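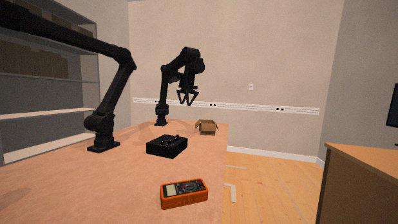 Plinent Travel Boards > Day Tours and Shore Excursions > Doolan

Doolan half-day: Bullstead mine walk or the Stolora boat?

pierhead_kt
We dock in Doolan at 7:30 and all aboard is 3:45. Two adults, one with a knee that doesn't like stairs. I have it down to the Bullstead mine walk or the Stolora inlet boat. The mine walk is listed at 3 hours and the boat at 4.5, both including transfer. Has anyone done either one recently? Mainly interested in the walking surface and whether the listed times hold.

gradient9
Did Bullstead in February. Listed 3 hours, curb to curb was 3:20. The adit is level for the first section, packed gravel, handrail on the left side only. After that there is a steel stair of 106 steps to the upper portal. The stair is the only way to finish the tour. If you turn around at the bottom, a guide has to walk you back, and on my tour that meant the whole group waited.

tidebook
The stair is 105 steps. The sign at the bottom says so.

gradient9
The sign leaves out the concrete landing at the top, which has a full riser. If your knee is bad, it's a step.

tidebook
Fair enough. Either way it's too many for the OP. I'd take the boat. Boarding is by a ramp with cleats, and the slope depends on the tide. At high water it's close to flat. At low water it's steep enough that the crew stand on both sides. Look up the tide for your hour before you book.

pierhead_kt
Thanks. Tide table for our date has high water at 8:52, so an early boat would board near flat. What about the return?

tidebook
The 8:15 boat is back at the float between 12:15 and 12:45. You'd be on a falling tide by then, so more slope going up. Up is easier on most knees than down.

Mossback
Disagree on "easier." Depends what's wrong with the knee. Mine is fine going down and locks going up. Ask the person who owns the knee.

Also, the boat tour is mostly sitting. You get 40 minutes at the head of the inlet and the rest is transit. If you want any history content the mine is the better product, and there is a short version that skips the stair. It isn't on the cruise line's list. You book it at the Bullstead office, and it goes in and out by the lower portal.

gradient9
The short version wasn't running when I was there. Has it come back?

Ognjen Delić
I guide at Bullstead, so weigh this accordingly. The lower portal tour runs again as of May 5, 2026. It is 75 minutes on site, no stairs, maximum grade is a short ramp near the old pump room. The floor is damp in places and we supply boots in most adult sizes. The full tour is unchanged. Counting the landing, 106 is correct.

tidebook
The sign should be changed, then.

Ognjen Delić
I have asked.

pierhead_kt
That helps. Is the lower tour reachable without the ship's transfer?

Ognjen Delić
Yes. The town shuttle stops at our gate on the hour. Last one back that I would use for a 3:45 all aboard is the 2:00.

Mossback
I'd use the 1:00. The 2:00 was 25 minutes behind when I took it, with road work at the bridge.

pierhead_kt
Booked the lower tour for 10:00, planning on the 1:00 shuttle. The knee has been consulted and prefers gravel to ramps. Will post actual times when we're home.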